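Otano Baobab Fruit Powder, Reviewed
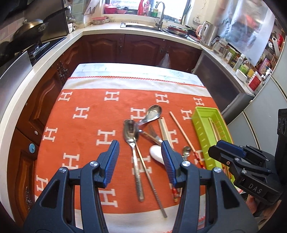 Kitchen table with the orange H-print cloth.

Otano sells one product in this category: dried baobab fruit pulp, milled and packed without sweetener. I bought the 186 g pouch in April and used it daily until it ran out.

The label gives a serving as one level scoop. My scoop averaged about 7 g on a kitchen scale, so the pouch came to just over 25 servings. The taste is tart, close to dry lemon sherbet, with a chalky finish.

Solubility is poor. In cold water the powder clumps and settles within a few minutes. It blends well into yogurt or oatmeal. Hasetti's version is milled finer and stirs in more easily, but the 111 g jar costs nearly the same.

I noticed no change in energy and did not expect one. The fiber content is noticeable, so start with half a scoop.

The zip seal failed in the second week. I moved the rest to a glass jar.

Rating: 3.5 out of 5. Good powder, weak packaging.

Demyd Pavliuk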